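About Vumley
Sun 10 July, by the Vumley workroom

Most companies in our line will tell you that a tidy room changes your life. We doubt it. Vumley sorts out craft rooms, playrooms and spare corners for people who have too much stuff in them, and after 80 rooms we have yet to see a life changed. People do find their scissors faster.

We started in June with one van and a stack of bins from Marras. We don't sell label makers, and we are wary of any system that needs a lesson first - if it takes a chart, it will be dropped by the weekend.
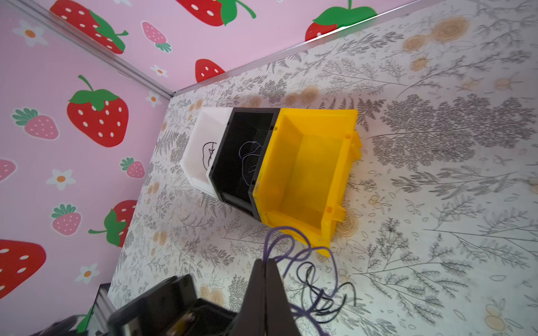
Cord is the hardest thing we deal with. Yarn balls stay put and ribbon comes on a spool, but cord gets everywhere, and a bin alone won't fix that. You can have yellow, black and white ones lined up side by side and still end up with one thin loop in the black bin and the long tangle on the floor. Wind it first, then put it away.

Comments

Refreshing, but what do you charge? I can buy 3 bins myself.

Winding cord takes forever. Not convinced.

Do you do garages?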